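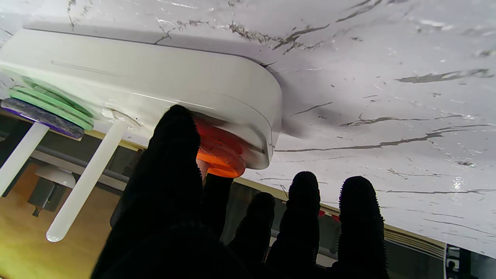 Thursday, May 28, 2020

Objects Kept on the Work Surface: Notes on Handling and Care

The month of May has been given over to the small articles that accumulate at Hiladow. Most of them are plastic, and most have no settled place. They are moved when the surface is cleaned and put back somewhere slightly different. I have set down below the practice I now follow, partly for my own reference and partly in reply to readers who wrote after the previous entry on drawers.

Plastic housings are handled first. A glossy white finish shows every mark, and a small scuff that passes unnoticed under ordinary light is plain near a window. Such marks are best left alone until the whole piece has been wiped with a soft cloth and plain water. I tried the Javico polish on an old lid and found that it left a film. The lid was washed 12 times before I was satisfied with it, and the polish has been given away.

Frosted parts require more patience. Milky plastic holds dust in a way that clear plastic does not, particularly toward the tip of a narrow rod. A dry brush is sufficient in most cases. Pieces with thin, ridged edges should be brushed along the ridges, never across them.

Color has proved a useful guide to sorting. Orange pieces are easily found on a marble pattern; pale green ones are less so, and white ones may be overlooked entirely. For this reason white articles now go onto a gray felt mat, 40 centimeters wide, purchased from Contreras. The mat was more expensive than I had intended. It does, however, stay flat.

Storage remains unresolved. The Cellora boxes ordered earlier in the month are well made, but the lids do not close over anything with a protruding part, and a tall object must be laid on its side – an arrangement I do not favor for translucent pieces, which scratch. Two boxes have been returned. The remaining ones hold cloths, brushes and spare labels.

The lower shelf will be measured next week. Readers who use a divided tray for articles of uneven shape are invited to send the inside dimensions, with the depth given separately.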